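Search the newsletter
Enter keyword... Go

Squeezebox news: the Catterall comes home

Anyone who has been to the slow session lately will have noticed a new noise from the corner by the coat rack. It's an accordion, and it's mine, and I have already been asked whether it's supposed to sound like that. 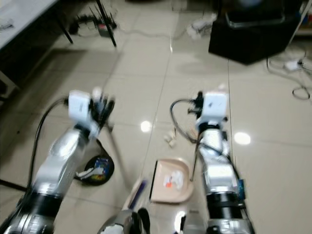
NURTON FOLK CLUB | Slow Session & Tune Group

I should say that I went looking for a fiddle. I had played the mandolin for years, and the tuning is the same, so a fiddle seemed like the sensible next step for a person with limited patience and no wish to learn where the notes are all over again. I had the Trader open on the kitchen table, I had a pen, and I had circled two fiddles. Then I read the next ad down, which said "Catterall piano accordion, 220 dollars, good straps, one owner, must go," and something about "must go" got to me.

Must go where? I called.

The seller lived out past Jaslow, at the far end of a road that my phone insisted was a creek. The accordion was in the hall in its case, and the case was already facing the door. I was given a demonstration that consisted of the seller opening the bellows, playing the first half of a polka, and closing the bellows again with the look of someone who has locked a shed. I asked about the second half of the polka. I was told the second half used the other notes.

A wiser shopper would have stopped there. I paid the full 220 and carried the thing out to the car, stopping twice.

For those who haven't picked up a full-size accordion, it weighs about as much as a window air conditioner and has the same attitude to being carried. It also smells. Mine smells like a church basement that has had a lot of soup in it. I've grown fond of this. The rest of my household has asked that the case stay shut when it isn't being used, and that it be used less.

Once I got it home I found the other notes. Three of them were silent going in and fine coming out, one was silent both ways, and the low A made a sound I can only compare to a goose being told bad news. I did what we all do and took it straight to the session. My thinking was that in a room with nine or ten instruments going, a goose might pass.
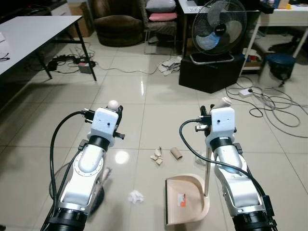

It did not pass. We got through "The Rose Tree" and most of a waltz before there was one of those pauses where everyone tunes for a while without looking up. A banjo player asked me if I was all right. When a banjo player is concerned about your tone, it's time to find a repair shop.

The shop in Nurton quoted me 299 for new leathers, re-waxing one block of reeds, and a tuning. I pointed out that this was more than I had paid for the whole accordion. The repairer agreed that it was, and went on writing the ticket. It was in the shop from the first week of February until I had stopped expecting to see it again, and in the meantime I played my mandolin at the session and was told several times how nice it was to hear the mandolin.

So I now own a working accordion, and I've learned a few things that may be of use to the two people who have told me they're thinking of getting one, and to the people who live with them.

Play it at home first. All of it. Every key, both directions, and the buttons too. A seller who will only play you half a polka is telling you something.

Leave the left hand out of it for the first few months. The bass buttons are a lovely thing in skilled hands, but at a slow session there are usually two guitars and somebody's bouzouki already doing that job, and they won't thank you for joining in with a different opinion. Right hand only, bellows gentle, and sit where you can hear the fiddles. If you can't hear the fiddles, that's you.

Breathe the bellows with the tune. New players tend to pull until they run out of air, which always happens in the middle of the best bar, and then shove. Jigs are easiest if you change direction at the start of a phrase. Reels I can't help you with yet. 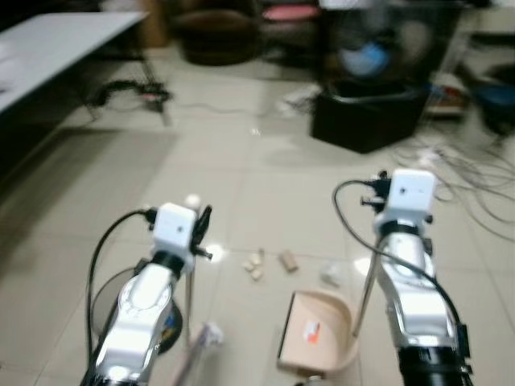

Straps deserve more attention than they get. I spent weeks with mine too long, so the keyboard slid around toward my left hip and I had to lean after it like a man getting something from under a couch. The straps should hold the box against you when you sit up, with no droop anywhere. Look at the black cable in the photo, swinging down from the side of that white block in a wide arc: if your shoulder strap hangs like that when you're playing, take it in a few holes. The left strap goes a little shorter than the right. Add a back strap too if you can stand the look of it. I held out on that one for reasons of vanity, and then I saw a video of myself playing and realized that vanity had already left.

Tunes. The club's tune book has grown to 900 of them, and I'm told by those who ought to know that 62 get played. Learn from the 62. The list is in the front pocket of the binder, and it's the page with the coffee on it. "Britches Full of Stitches" sits well under the hand on a piano accordion, and so does anything in G. If a tune is in A, this is a good time to get up and buy a round.

One more thing, on etiquette. A fiddle that doesn't know the tune can noodle along quietly and work it out. An accordion that doesn't know the tune can't. There's no such thing as noodling on an accordion – the whole room is learning it with you. If you don't know it, put the bellows strap on, fold your hands, and look interested. I've had a lot of practice at this and have become very good at looking interested.

The slow session carries on in the back room as usual, all instruments welcome, and I checked the wording on that before I turned up. I'll be by the coat rack. The goose has been fixed, though the repairer says damp weather may bring it back.

Comments (4)

lowD_whistle: As a person who sits next to the coat rack I would like it noted that I have moved to the window.

reelsinA: Some of us like tunes in A. Some of us have also noticed who never buys the round.

mando_again: Did you keep the Trader with the two fiddles circled? Asking as one of them may still be for sale and I live next door to you.

boxplayer62: Good advice on the straps. Mine was a Catterall as well and the low A went on it too. You get used to it. My dog never did.

Get the Nurton Folk Club newsletter by email. Enter your address and click Subscribe. You can unsubscribe at any time.

This site uses cookies to remember your settings. Accept | Manage preferences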